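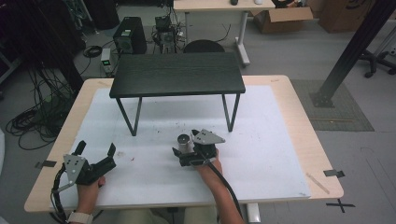

*Bench 2, small black side table on the white board*

Gallery walk-through, Lurley Rooms, May, before doors

- [x] Tritton landscape: hook tight, label straight
- [ ] Oltmanns portrait: wire frayed left side. Rehang before the tour
- [x] Light on watercolours 53 lux, ok
- [ ] Drisorstead bronze: plinth rocks, needs 2 more wedges
- [x] Rope barriers, all 4 up
- [ ] Fire door by the coat room sticking agian. Told the office
- [x] Catalogues, box of 300, off the stairs now

Recheck portrait and plinth at 10.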